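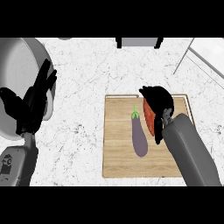

DURKALDEN, Dec 30, 2018

Home | News | Workshop Notes | Past Issues | Join the List

By the Fostico newsletter desk

The quiet stretch at the end of the year is when we finally get round to telling you what the Urquhart kitchen project has been up to, and thank you to all of you who wrote in asking (we do read every letter, even if we are shamefully slow to answer). The kitchen, for those who joined us after June, lives entirely inside a computer. It has a marble worktop, a pot, a chopping board and a pair of robot arms, and the arms are moved by a person sitting at a desk with a controller in each hand.

The idea is that you show the robot a job by doing it yourself, through its arms, and the computer keeps a record of every movement along the way. Do that enough times and the robot has something to learn from. We set ourselves a target of 1000 recordings and we have 501 safely stored, so a little over half, and I can't tell you how pleased we were to see that last one go in!

Vegetables have been our great teachers this winter. The eggplant (aubergine to most of us in Durkalden, but the menu says eggplant and so we have all given in) is a fat, friendly shape, and newcomers usually like to begin with it. The long red one is narrower and asks for more patience, especially in the last little bit before the fingers close.

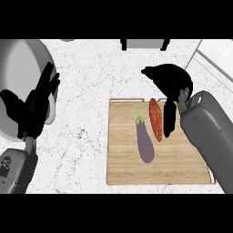
What we ask of people is to go slowly and to let go gently, and if a grip feels wrong, to open the fingers and come in again from a different side. We keep those second tries in the collection too, as a robot that has only ever seen perfect pick-ups has very little idea what to do after a poor one.

The desk in Lundau has space for 2 people at a time, and a first visit takes 5 minutes of explaining and then as much practice as you fancy before anything is recorded. You needn't know a thing about robots or, for that matter, cooking. Write to the usual address if you would like a turn in the new year, and do tell us whether you are left-handed so that we can set the chair and the controllers out properly for you.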